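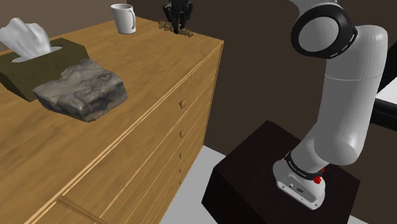 The dresser job, with the rock, the tissues and the mug.

The first week they put me on the rendered rooms I kept wanting to tidy up. Twenty-two years of doing it for real (well, packing and housekeeping at the Pelholm warehouse, same muscles) and now I sat in a chair and watched a white arm hang its black fingers over a bunch of little brown bits on a dresser top. None of it existed. My hand still twitched!

"You're a reviewer now," Forough Najafi told me. She'd been my shift lead on the floor, and she'd gotten a new title too, one so long it wrapped on her badge. "You watch, you say good or bad, you say why."

So I watched. There were 192 rooms in my batch and the dresser was number 46, and I got weirdly fond of it. Somebody at Umeck had put a rock on there, right up against the tissue box, a big gray slab of a thing. Who keeps a rock on a dresser? My aunt, that's who, and she kept the tissues next to it as well, so every time 46 came up I thought of her back bedroom and lost my place in the form.

The form was the hard part. It wanted a reason, and it only gave you two lines. I'd type "wouldn't come in like that" and it would bounce back asking me to be specific. How do you get specific about a thing your wrist knows? I ended up standing in the aisle between the desks with a stapler, reaching for it over and over like a crazy person, until I could say it: you go low first, with the mug on your far side, and you slow down before you think you need to.

Forough came by and saw me at it. She didn't laugh. She picked up a tape dispenser and tried it herself.

"Huh," she said. "I turn my elbow out."

"You always did. You knocked over half of Wardale's order that way."

"That was one time, in March."

We did it until lunch, the pair of us, grabbing office supplies. Then I sat down and wrote my two lines for 46, and the form took them, and the next room came up with a kitchen in it.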